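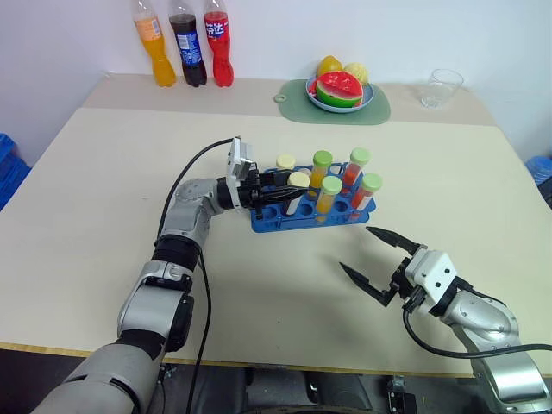
Blue test tube rack with six capped tubes, in two rows of three. Soda bottles and a plate of fruit on a cutting board behind.

Test tube rack

A test tube rack is a stand for holding test tubes upright, usually more than one at a time. Found in labs, classrooms, clinics, home brewing setups, some kitchens. Most are plastic now. Older ones are wood or wire. The tubes go into round or square openings and rest on a lower shelf or on the bottom of the rack.

Also called: tube rack, tube stand, tube holder (the last one is sometimes used for a hand clamp, see Related items).

Contents
1 Form
2 Materials
3 Sizes and hole count
4 Caps and color coding
5 Use
6 Use outside the lab
7 Cleaning
8 Related items
9 Notes

Form

The common shape is a rectangle, longer than it is wide. Top plate with rows of holes, sometimes a middle plate with the same holes, and a base. The middle plate keeps a narrow tube from leaning. Cheap racks leave it out and the tubes tip a little toward one side, harmless with a cap on, a nuisance without.

Some racks have a row of pegs along one edge for drying empty tubes upside down. Drying pegs are mostly a school thing. Others come apart flat for storage, with slots in the end pieces that loosen over the years.

Block racks are a solid piece with blind holes drilled in. Heavy, stable, hard to see into. Used for small tubes and where things get bumped.

Materials

Plastic. Molded, light, comes in strong colors. Blue is very common, also white, yellow, green, red. Handles wet benches well. Some plastics warp in a hot washer, so check the label for the type before putting one through.

Wood. Traditional, still sold for display and for schools. Stains from dyes and iodine, swells if soaked. A wooden rack left in a sink over a weekend is generally finished.

Wire. Usually coated. Good for water baths, as the water moves freely around the tubes. The coating chips at the corners first, rust follows.

Metal sheet. Bent and punched. Long lasting, noisy, edges can be sharp on older peices.

Foam. Throwaway or nearly so. Shipped with the tubes in it, often kept and reused far longer than intended.

Sizes and hole count

No single standard. Holes are made a bit wider than the tube they are meant for, and makers list racks by tube diameter first and hole count second. A rack with 50 holes is a usual full size for narrow tubes. Wide tubes, far fewer in the same space.

The Hutby catalog for schools listed racks under two headings only, "narrow" and "wide", which led to a lot of wrong orders according to Charvát (see Notes). Later lists gave the diameter.

A rack is rarely full in daily work. Gaps are left between samples so fingers can get in, or a row is skipped to keep two sets apart.

Caps and color coding

Tubes in a rack may be open, stoppered, or capped. Caps are pushed on or screwed on. With the body of the tube down in the rack the cap is often the only part that can be seen from above or from behind, so cap color carries a lot of the labeling work.

There is no general code for plain test tubes. Each room makes its own. Blood collection tubes are a separate matter and follow the maker's chart. Common habits for plain tubes:

One color per batch.
One color per person.
Light caps for samples, dark caps for blanks, or the other way around.
Whatever was in the drawer.

A color is not a label. Written labels go on the tube, never on the cap alone, caps get swapped.

Use

Set the rack on a flat surface, long side toward the person working. Clear some room on both sides of it. Fill from the back row forward, so the hand does not pass over open tubes. Take out from the front row first.

Lift a tube straight up by the upper part, below the cap. Pulling at an angle catches the tube on the edge of the hole and drags the rack along with it. Light plastic racks slide easy on a smooth table, a damp cloth underneath helps.

Carry with two hands, one at each end. Racks with molded grips can be carried one handed when half empty, though this is how most of them get dropped.

Balanced loading matters for light racks. All tubes at one end and the other end lifts.

Reading levels: bring the eye down to the liquid, do not tip the rack up. In a colored rack, dark contents are hard to judge. Take the tube out and hold it against something white.

Use outside the lab

Racks turn up at home for spices, seeds, bead storage, flower cuttings, paint samples, tasting portions of drinks. Party shops sell tubes and rack as a set for colored drinks.

Tubes that have held lab chemicals should not be used for food afterward, washed or not. Same for the rack if it has been spilled on. Where drinks or fruit share a table with sample tubes, as in a demonstration, the two sets of things should be kept clearly apart and the tubes capped.

Home growers use the rack for rooting stems, one to a hole. Narrow tubes dry out fast, top up every day or two.

Cleaning

Empty the rack first. Rinse with warm water, mild soap, bottle brush through each hole. The underside of the top plate collects residue and is skipped by almost everyone. Shake, stand on end to dry.

Labels and tape leave glue. Soak, then rub with a cloth. Scrapers scratch plastic and the scratches hold dirt.

A rack with cracked holes should be replaced, the crack runs to the next hole sooner or later.

Related items

Test tube holder: a hand clamp for one tube, used over heat.
Beaker: wide, stands by itself, needs no rack.
Microtube rack: same idea, much smaller holes, often with a lid.
Drying rack: wall mounted, pegs only.
Bottle crate: same idea again, larger. Partitions in place of holes.

Notes

Iveta Charvát, Bench Furniture for Small Schools, Onsri, 283 pages. The section on racks is short but has the only decent drawings of slot-together types.

Ľubomír Bednárik, "Wood or plastic", Sekport newsletter, February issue. Argues for wood. Disputed on the talk page.

Section on foam racks needs a source. Hole diameters to be added, table was lost in the move.

Last edited 19th April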